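Steltgate kitchen bench notebook, March, second half of the month

Started 6:40 am, coffee first. Silvana Queiroz was in before me again and had already wiped down the tray line, so I owe her one (that makes three, she's keeping track on the whiteboard).

Where we are: the arm on the breakfast line has been plating for the early shift since the beginning of the month, and I promised I'd write down what has changed for people and stop filling these pages with grip settings. So, people first this time, settings at the end.

The biggest change is the first hour. It used to be two people at the plates and one at the hot counter, all bumping elbows, and by 7:30 everybody was cranky. Now there's one person at the hot counter, one walking the line, and the arm doing the put-downs. Nobody lost shifts over it, which was the deal when we signed with Clada, but the shifts feel different. Silvana says her wrists are better and her feet are worse, because she walks so much more now! I asked if she'd swap back and she thought about it for longer than I expected. She misses talking to whoever was across from her. You can't chat when you're going up and down checking plates.

I hadn't planned for that at all. We spent so much time on how fast and how many, and not one line in the plan about who stands next to who. Going to try moving the checking spot opposite the hot counter so the two of them can at least hear each other. Might need a longer cable for the screen, ask Clada.

Numbers for whoever reads this after me: 3,976 plates logged since the start, 679 of those stopped by a person and fixed by hand. The 679 looks awful until you read the notes next to them. A lot are somebody hitting pause to shift a plate they just didn't like the look of. I don't want to train people out of that. If the cook thinks the toast looks sad, the cook should get to stop the line, and I've told the Sisay people (they make the logging software) that I want those filed as "cook's choice" and not as "fault." They said they'd look into it. They said that last time too.

Also, the pause button is still in a dumb place. Reaching it means leaning over the tray stack. Everyone has been using the elbow trick and it's going to end with a tray on the floor.

The training side is going better than I feared. We're using the Skurkesari routine, where the cooks set up the bench themselves and decide what the arm has to deal with. Foam cubes in with the food, on the grid cloth, so it has to tell what's breakfast and what isn't. The cooks are so much meaner than I am at this, it's great. I would put the cubes off in a corner. They tuck one in behind the toast and leave another right out in the open.

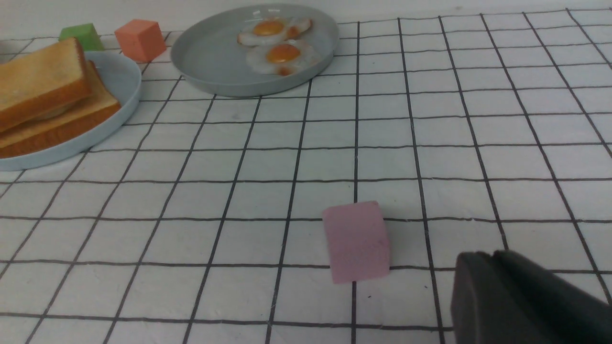
Anyway, the point of letting them do it is that they start to see what the thing is bad at, and then they trust it about the right amount. Before, half the crew treated it like it knew everything and the other half wouldn't turn their back on it. Now I hear stuff like "watch it when the eggs overlap," which is exactly the kind of thing I'd want a new hire to hear on day one. Somebody should collect these. Fine, I'll collect these.

Settings, short version: finger pressure down one step for toast, no change for the cubes, speed limit at 80 percent while anyone's within reach. Leave it at 80, please, even if the line backs up. Bench sessions stay at 17 minutes, any longer and people wander off to do their real work.

To do: cable, pause button, new labels from Sisay, buy Silvana a coffee.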